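Home | About | Programs | News | Give | Contact

Walton Reading Rooms: Progress Report to the Becerra Fund

Posted in News | 5 comments | 17 shares

Dear friends at Becerra,

I meant to send this before the weather turned and instead I am writing it at the long table in the Walton room on a Tuesday, with the radiator knocking and a pot of tea going cold at my elbow, so please forgive me if it wanders a bit. There is a lot to tell you, and most of it is good.

When you agreed to support the evening reading program, we promised you three things: that the Walton room would stay open until 8 p.m. on weeknights, that we would start a second room out at Vukevard, and that adults who wanted help with reading would be matched with a partner within a month of asking. The first is done and has been since February. The second is mostly done. The third is where we have had the hardest time, and I would like to be plain with you about that further down.

Walton first, then. We have 93 adult readers signed up, which is more than I dared put in the proposal (you may remember I wrote a much smaller number and then crossed it out and wrote a smaller one still). They come in after work, many of them in uniforms or work boots, and a good number bring children, so we moved the picture books to the front and put the low chairs by the window. The later closing time has made all the difference to people on the day shift at the Pruvis plant, who used to get here just as we were locking up. We also changed the order of the evening. It used to open with group reading, and people who arrived late felt they had walked in on something. Now the partners meet first and the group gathers at seven, and the room feels easier for it.

The book budget was spent almost to the penny. We bought 200 titles, most of them short novels, true stories and how-to books written for grown-ups, with large type where we could find it. I can't tell you how happy it makes me to see the car repair books go out again and again! The poetry has been slower, but I am not giving up on the poetry. Four of the older shelves had to be replaced, and that came out of our own repairs line, so you won't see it in the figures attached. 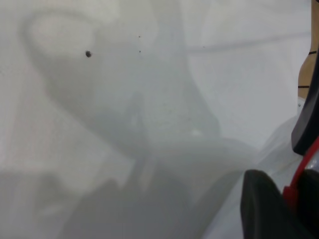 Thoa Doãn wrote to us after the spring session and said we could share her letter. I had put off asking for help for so many years that I had a whole set of tricks, she writes, like saying I forgot my glasses or asking the clerk to read it out to me. My partner never made me feel small about it. We started with the bus schedule because that is what I needed, and then we did my lease, and now I am reading a mystery and I am cross with anyone who phones me while I'm at it. What I would ask is more evenings, and please, more partners, because my sister wants to come and she is still waiting.

She is right about the waiting, and that brings me to the harder part. We have 17 people on the list for a partner, and some of them have been there well past the month we promised. Finding people willing to help is not so difficult. Getting them trained has been slow, as we only ran the course on Saturday mornings and it takes five sessions to finish. Tuấn Bùi, our coordinator, has now split the training so that half can be done on weeknights before the group starts, and the first people on that schedule will be ready for the fall. We have also begun inviting everyone on the list to the seven o'clock group while they wait, and quite a few have taken us up on it.

As for Vukevard, the room is open two afternoons a week in place of the four we planned. The lease took far longer than it should have, and then the heating needed work before we could ask anyone to sit still in there for an hour. Attendance is modest so far, mostly retired people and a few parents from the school across the road. We would like to carry the unspent Vukevard staffing money into the next period and use it to reach the full four afternoons. If you need a formal letter for that, let me know who it should go to and I will get it in the mail the same day.

You also asked how we would know whether people were making progress. We have stayed away from tests. Each reader picks a goal at the start and talks it over with a partner every few weeks, and the two of them write a line or two in a notebook. The goals run from filling out a job application to reading aloud at a grandchild's bedtime. Tuấn is pulling the notebooks together, with permission, and we will send you a summary with the next report.

You are welcome to visit any weeknight. Come a little before seven if you can, while the partners are still at the tables, and stay for the group afterward.

With thanks from everyone at Walton

Share this | Print | 5 comments

Previous: Summer Hours | Next: Book Sale Dates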